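Reference > Software > Document tools > Batch scanning and page-image software

We use cookies to remember your reading settings. Accept / Manage

Page-image software

Page-image software, also called scan-handling software or just "scan soft" in older manuals, is a class of desktop program that takes pictures of paper pages and turns them into tidy, ordered files. Covers capture, straightening, cleaning, sorting and saving. Not the same thing as a word processor, and not quite the same as a PDF editor either, though most packages sold now do a bit of both.

Background

Early programs came on a disk in the box with the scanner. One scanner, one program, no mixing. If the scanner died the program usually went with it. Shared drivers fixed most of this, and after that people could buy the software on its own and point it at whatever hardware was sitting on the desk.

Zurkov was one of the first packages sold this way. Plain grey window, one big button, a list of pages down the side. Jimitach followed with a thumbnail view and drag-and-drop ordering, and that layout is what most users now expect. Nakamura started life as an add-on for large format drawings and only later grew into a full program. Zuren is the youngest of the four and runs mainly from the command line, with a small viewer bolted on.

How it works

Capture first. The program asks the scanner or camera for an image, and stores it untouched as the master. Everything after that is done on a copy. Older releases of Zurkov skipped the master and wrote straight over the image, which caused a fair bit of grief.

Then straightening, or deskew. The program looks for long lines of text or the paper's edge, works out the tilt and turns the page. Small tilts are easy. Anything beyond 3 degrees, most packages ask the user to confirm.

Cleaning comes next — speckle removal, punch hole filling, taking out the dark border left by an open lid. Too much cleaning eats full stops and decimal points. Invoices are the usual victims. The default setting in Jimitach is mild for this reason, and the manual says to leave it alone unless the paper is realy bad.

Flattening is a separate step, used for bound books and for pages shot with a camera from overhead. The curve near the spine is modelled and pulled out. Results vary. Thick books, glossy paper and wide-angle lenses all give trouble, and a page with a photo running into the gutter will nearly always come out a bit stretched.
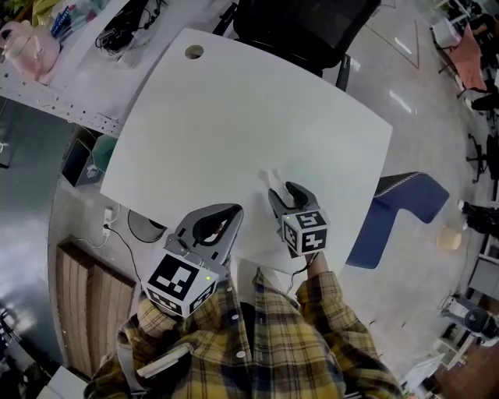
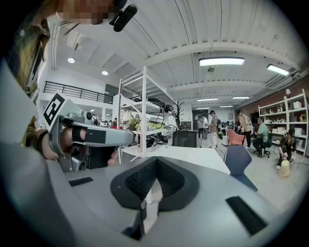 Last is output. A single multi-page file, or one file per page, or both. Compression is chosen here too.

Resolution

Measured in dots per inch. 200 is enough for typed letters that will only be read on screen. Go higher for small print, stamps, maps, anything with fine lines. Going higher also makes the file bigger very quickly, as doubling the resolution gives four times as many dots to store. Nakamura keeps a low resolution preview beside each master so that the page list scrolls properly on a slow machine. Handy, but the previews are left behind when a job is deleted. Have to be cleared by hand.

Colour

Three common modes: black and white, greyscale, full colour. Black and white makes the smallest files and handles text well. Bad for pencil, faded ink and anything on tinted paper. Greyscale is the safe choice for mixed boxes. Colour is for letterheads, plans, signatures in blue pen.

Automatic colour detection is offered by all four packages. It checks each page and picks a mode. A coffee stain will often push a plain letter into colour.

Separating documents

A stack of paper is rarely one document. Software splits it by one of these:

- blank sheets placed between documents
- printed barcode sheets
- a fixed page count, e.g. every 2 pages
- manual splits in the thumbnail view

Blank sheets are cheapest. They fail when a double-sided scan has real blank backs, which get read as separators. The fix is to turn off blank splitting for duplex jobs, or to use barcodes. Zuren reads barcodes only along the top edge of the sheet, so a separator fed in upside down gets treated as an ordinary page.

File naming

Most programs build names from a pattern: prefix, date, running number. Leading zeros matter. Without them page 10 sorts ahead of page 2 in a good many file browsers, and the order is lost when files are merged later on. Zurkov adds the zeros on its own. In Jimitach its a tick box, off by default.

Licensing

Sold per seat, per scanner, or by volume. Volume licences count pages put through in a month, and blank pages removed by the program are normally counted anyway. Trial versions tend to stamp a mark on each page or stop after 50 pages. The stamp goes into the saved copy and can't be taken off afterwards without rescanning or going back to the master.

Zuren dropped its per-scanner licence in March and moved existing users over to seats.

Known problems

Double feeds, where two sheets go through as one. Some scanners catch this with a sensor; the software can only compare page counts. Mixed paper sizes, where a receipt is saved on a full size white page. Cropping deals with most of that. Colour shift between two scanners on the same job. Also long jobs held in memory until the final save — if the program crashes, the lot is gone. Saving every page as it arrives is slower but much safer.

See also: Text recognition; Document archive formats; Scanner drivers; Bitmap compression

Page last edited 24 Oct 2026 | Contact the editors | Copyright and reuse | Back to top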